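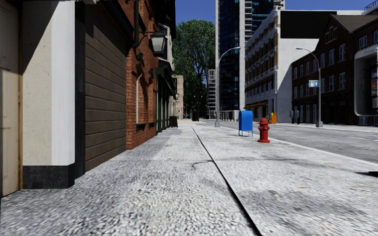

Visit report: Vondberg paving works, Wasau

The works visit ran on Thursday, starting at the aggregate store. Nabila Tahiri, the production manager, led the group, and Nawal Farouk from the testing laboratory joined us after the mixing hall. Boots and ear protection are handed out at the gatehouse, but bring your own gloves if you want to handle samples.

Vondberg makes precast slabs and kerbs in two mixes. The standard mix is pressed in a rotary machine with a short cycle. The exposed aggregate mix, sold under the name Flirnano, is cast face down on a coated mould, and the surface paste is washed off before curing. Most questions from the group concerned the washing stage. Pressure is set by hand at the start of each shift and checked against a reference slab. Ms Tahiri accepted that this leaves some variation between shifts and said an automatic control is being costed.

Curing takes place in closed chambers on racks 4 slabs high. The door seals on the older chambers were due for replacement, and humidity near the doors was lower than at the back. Slabs from the door positions are marked and sampled separately.

In the laboratory we saw bending tests on batch 2403. Five slabs were taken from the batch and all passed. The slip resistance rig was out for calibration, so that part of the programme was dropped in favour of a longer session on joints.

Ms Farouk's talk on joints was the most useful part of the day for anyone who maintains footways. Her main points were that movement joints in cast concrete should line up with changes in width, and that sealant should not be put into a joint that still holds grit. She also advised recording crack width at fixed points - a single reading says little without a second one to set against it.

The yard holds 500 pallets when full. Stock is turned by date of casting, and pallets for the Nasr depot are kept apart on the north side because of a different strapping pattern.

Lunch was in the canteen at 12.30. Parking is limited and the bus stops at the main gate. The next visit is planned for April; names to the branch secretary, please, with shoe sizes.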